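Chapter 6
When Two Arms Disagree: Faults in Shared-Load Work

Pick up a dish towel by its ends and pull it straight. You just solved a hard control problem without thinking about it! Your left hand felt what your right hand was doing, through the towel, and both of them eased off before anything tore. This chapter is about what happens when a pair of robot arms tries the same trick and one of them gets bad news about where it is.

I love this subject, and I hope you will too, because the failures are so readable. A single arm that loses track of itself may just miss. Two arms holding one object turn a small mistake into a force, and forces leave evidence: stretched cloth, hot motors, a log full of rising current.

6.1 The Willelis fault

Our main case comes from Sokmont, a small shop that was building a folding cell for a laundry service in Willelis. The cell had two arms facing each other over a table. One September afternoon, partway through a run of shirts, the right arm began to pull. It didn't jerk. It crept outward, a little more on each fold, until a seam gave way and the left arm's wrist motor shut down from overheating.

The operator pressed the stop button, and here the second fault showed up. Power to both arms was cut at once, as designed, but the arms had no brakes at the shoulder. Both of them dropped onto the table. The operator had been reaching in to free the shirt and came away with a bruised hand.

Toshiko Okabe led the review, and her report is a pleasure to read (you will find parts of it in the exercises). She started from the current log. The right elbow had been drawing more than its normal share for 58 folds before the seam tore. All that time, the controller believed the arm was exactly where it should be. A cable to the elbow sensor had been flexing against a bracket, and the readings had drifted by nearly 2 degrees. The controller kept "fixing" an error that did not exist, and the cloth took the load.

Notice how many chances there were to catch this! The current was recorded, but no limit was set on it. The left arm was working harder too, and no part of the software compared the two.

6.2 Reading a shared load

Before we get to the math, spend some time looking at a pair of arms with something between them. Ask yourself where a pull on one side would go. Follow the cables as well, especially near the joints, and look for places where a moving link could rub or tug on them.
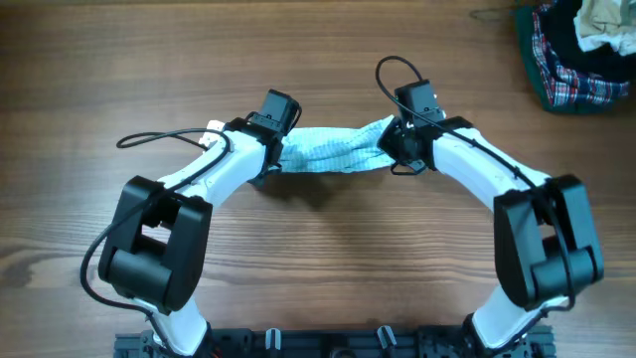
Figure 6.1 Two arms holding a striped cloth between their grippers. A cable loops above each forearm.

Cloth is a forgiving teacher. It wrinkles when the grippers are too close and goes tight when they are too far apart, so a position error often shows up where you can see it. Swap in a stiff part, such as a metal tray, and the same error may give you no visible warning at all. We will work through both cases, using a simple spring model for the cloth.

6.3 What you will do in this chapter

First, you will write a check that compares the effort of the left and right arms and slows both when they drift apart. Next comes the Çetinkaya stop, a staged shutdown in which the arms hold still, lower themselves, and only then lose power. Then you will test your code against the Ivden logs, a set of 40 recorded runs, 6 of which contain a sensor fault. Try to find them by eye before you let your program loose on them.

Keep your hands outside the work area during every lab in this chapter, including after a stop. An arm without brakes can still fall when its motors are off.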